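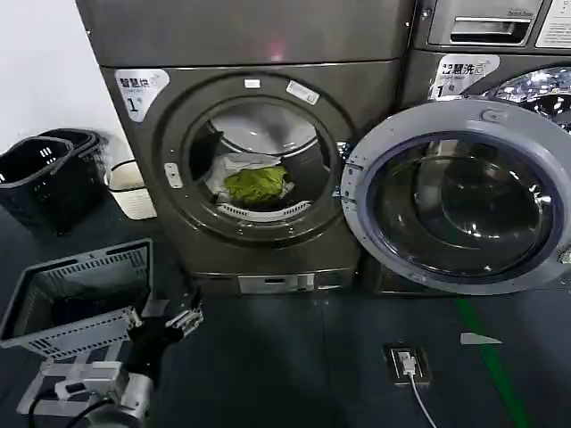 A front-loading dryer with its door open, with a second machine alongside.

Aug 12, 2025

I have now held the tenancy of my flat at Stindham for a little over half a year, and several readers have asked for an account of the move. I signed in January, having viewed two other buildings, and the lease was prepared by the letting office at Vanavton.

The flat is on the second floor of the east block and measures 596 square feet. It has one bedroom, a narrow kitchen and a window seat facing the bowling green. Rent is 833 per month, inclusive of water but exclusive of heating. A parking permit is charged separately at 35 per month. I do not keep a car and have declined it.

Applicants should be aware that references are requested in writing. Mine took nine days to clear, owing to a former landlord who had changed address. The inventory was thorough, and I would advise any incoming tenant to read it against each room before signing. I found a chipped sill and a missing window key, and both were entered on the record the same afternoon.

The estate comprises 112 homes across three blocks, of which Hitar House is the oldest. Noise between floors is moderate. Refuse is collected from the yard on Agbayani Lane, and the gate there should be kept shut after dark.

I intend to renew. The terms of renewal, including the notice period, will be covered in a separate post once I have received them.

Tharushi Abeysekara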